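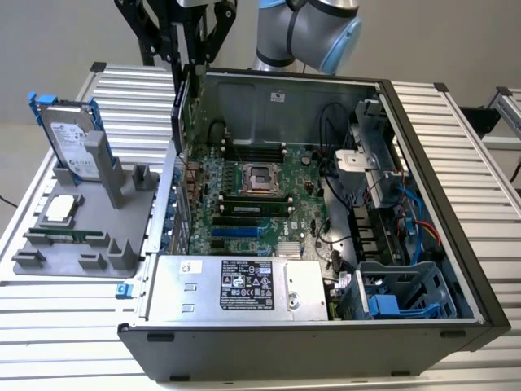
Section 4. Memory and graphics card

This section covers fitting memory and a low-profile graphics card in a desktop tower that has been stripped for refurbishment. It assumes Section 3 (opening the case, removing the processor cooler and processor) has been completed. Part numbers are those of the Grasix spares list. Where a tower arrives with different parts, record them on sheet 2824 before starting.

4.1 Before you begin

1. Shut down the computer, set the power supply switch to off if there is one, and unplug the power cord.
2. Press the power button once and wait 60 seconds.
3. Lay the tower on its side with the open side facing up. The rubber feet should point toward you and the rear slot covers should be on your left.
4. Put on a wrist strap and clip it to bare steel on the chassis. Painted edges do not give a reliable contact.

CAUTION: Do not open the power supply. It contains no parts that can be serviced.

CAUTION: With the processor out, the contacts in the socket are exposed. Do not touch them or rest tools on the retention frame. Bent contacts cannot be repaired at the bench.

4.2 Memory

1. Open the latches on the slot to be filled.
2. Hold the module by its short edges and line up the notch with the key in the slot.
3. Press down evenly on both ends until the latches close.
4. For a single module, use the first slot shown in the board maker's manual. Slot order differs between boards and cannot be judged from position alone.

Note: Modules pulled from other towers go through the Tritham memory tester first. A full pass takes 80 minutes. Untested modules stay in the gray tray.

4.3 Graphics card

The reference card is the NVIDIA Quadro K620, low-profile version. Check that the metal bracket on the card matches the height of the case opening. Full-height brackets are kept in the drawer marked Štěpánek.

1. Find the long expansion slot named in the board manual. Slot color is a guide only.
2. Release the slot cover retainer at the rear of the case and remove the cover in line with the slot. Keep the cover.
3. Move any loose drive or power cables away from the slot.
4. Hold the card by the edges of the shroud and the bracket. Keep fingers off the gold contacts.
5. Bring the card in at an angle, bracket end first, so that the bracket tab drops between the board and the case wall.

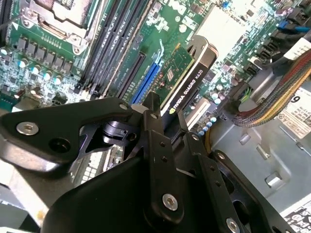 6. Straighten the card until its contact edge is parallel to the slot. Do not push while the card is still tilted.
7. Press down along the top edge until the card is fully seated and the slot catch, if fitted, closes.
8. Close the slot cover retainer over the bracket.

CAUTION: If the card stops partway, lift it out and check the slot for dust or a trapped cable. Forcing it can crack the slot housing.

4.4 Removing the card

1. Open the slot cover retainer.
2. Press the slot catch and hold it.
3. Lift the card straight up by both ends until the contacts clear the slot, then tilt it out.
4. Place the card in an antistatic bag. Refit the slot cover if no other card is to be installed.

4.5 Records

Enter the card and memory serial numbers on sheet 2824 and initial the line. Completed sheets go to Dagmar Kadlec by Wednesday noon. Towers for the Grorska order also need the green release tag.

Continue with Section 5, Processor and cooler.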